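Kerkodetti site search – pre-launch check, October
Checked by Dinesh Mollah, comments from Orlando Ayala

**Crawling and indexing**

- [x] robots.txt allows the topic pages. The old staging rule is gone.
- [x] Sitemap loads and lists 732 URLs, same as the page export.
- [ ] No redirect chains. *Two left, both from the old Trinard blog. Ulises has them.*
- [x] Canonical tags point to the https version.

**Topic pages**

- [x] Every page has its own title and description.
- [ ] Intro text written by a person. *The "Home care" and "Laundry" pages still have the filler copy. Do not launch with it.*
- [x] Tag filters work with the back button.

Orlando: the Laundry page pulls in articles tagged "folding" and "linen" but skips anything tagged only "shirts". Please add that tag to the topic rule before the next crawl. 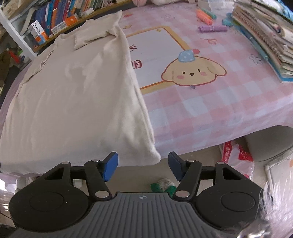 The same rule needs a look on the Kitchen page – it picks up "counter", so we get three posts on visitor counters and web stats. Excluding the "analytics" tag should clear it.

**On-site search box**

- [x] Empty search shows a message and no error.
- [x] Misspellings return results.
- [ ] Results page set to noindex. *Missing on mobile template.*

**Speed and access**

- [x] Datden audit score 95 on the home page.
- [x] Search box has a label for screen readers.
- [ ] Keyboard focus visible on filters. *Fails on dark background.*

Status: not passed. Recheck open items once Ulises Tamayo has pushed the template fix, then send to Kevin Restrepo for sign-off.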